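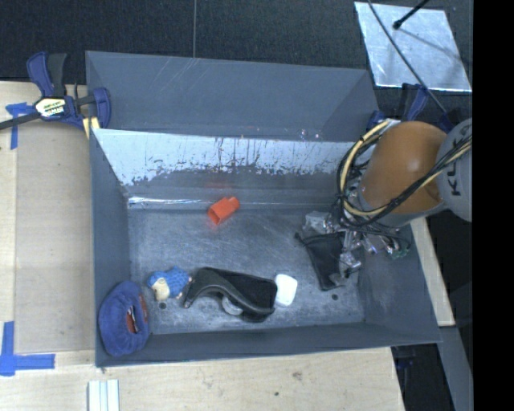 Grasp planner keeps choosing the bin wall instead of the object
Perception and Planning board, 11 replies hidden, showing newest thread view

gastby_arm wrote:
Hi all, long time reader and finally posting, so please be patient with me! We're doing clutter picking out of a gray metal bin with the usual mixed bag of stuff: an orange-red cup, a small blue toy, a plush thing, some black items, a couple of crinkly shiny bits. Segmentation is decent on the cup and the toy. The trouble is the bin itself. The metal is shiny enough that the depth image gets holes wherever there's glare, and the planner (Trundavura, stock settings) fills them in and then decides there's a lovely graspable ridge where the back wall meets the floor. I went through a log of 672 attempts and 48 of them were aimed at that crease. Has anyone tamed this in software? I'd love to keep the bin as it is.

Tuesday's log is the one I'd look at first if anybody wants a copy.

zondow_pete wrote:
Welcome! Oh, I know this one well. Turn off hole filling before you touch anything else. The filler smooths across the missing patch and invents a surface, and the grasp scorer has no idea it's invented. Keep the holes as unknown, pass the mask along with the cloud, and have the scorer throw out any grasp whose contact points land in unknown space. It's in the planner config under the cloud preprocessing block.

marrowbone wrote:
I'd go a different way, with all respect to Pete. Your camera is fixed and your bin is clamped, so you already know where the walls are. Fit the bin model once, subtract everything within a few millimeters of it, and the crease is gone for good. Masking unknowns sounds tidy, but you'll lose real objects too. That silvery crinkled piece on the right is going to come back as one big hole, and with Pete's rule you'd never pick it at all.

zondow_pete wrote:
Fair point on the shiny stuff, though subtracting the bin has its own bite. Anything flat lying on the floor goes away along with the floor! We had a thin card sit in a bin for a whole afternoon and the planner cheerfully reported it empty.

marrowbone wrote:
Ha, yes, been there. That's why I subtract the walls and leave the floor in, then let the RGB mask decide what's an object on the floor. A few more lines of code, but I've been happy with it.

Segundo Castaño wrote:
Hello from the Cuadros side of things. I'd gently suggest doing both, and adding one more check that I don't see mentioned yet. Look at the reflection of that orange cup on the back wall, just above the cup. It's faint to your eye, but a color-driven segmenter can grab it and give you a second little cup living inside the metal. We chased one of those for most of February. What fixed it for us was a plain geometric test: if the centroid of a mask falls on or behind the fitted wall plane, drop it before it ever reaches the planner. Cheap to run, and it took me an evening to write, with a long dinner in the middle.

Also, are your cables in the collision model? That pale yellow hose makes quite a wide arc out over the bin. If the planner only knows about the rigid links, it will happily choose wrist angles that drag the hose over the rear corner.

gastby_arm wrote:
Segundo, I'm blushing, the cables are not in the model. Would you mesh them or just use a fat capsule?

Segundo Castaño wrote:
Capsules, always capsules. Two or three attached to the wrist link, a bit bigger than feels necessary. A mesh of a hose is only right for the one pose you scanned it in.

tilly_vox wrote:
Mild disagreement from me on the capsules. In a bin with sloped walls, fat ones eat up nearly all the approaches along the sides, and the plush item is leaning right into the front left corner. I'd keep the capsules thin and put a soft cost on wrist rotation, so the planner prefers to come in without twisting the bundle.

gastby_arm wrote:
You're all so kind, thank you. I've turned off hole filling, added marrowbone's wall subtraction and put Segundo's centroid test after the segmenter. Replaying the big log now, 3957 frames, and through frame 1623 there hasn't been a single grasp proposed on the crease. The planner does still think the black pouch and the plastic next to it are one object, so I'll be starting another thread on that. I'm trying tilly's thin capsules tomorrow and will post the config with them in.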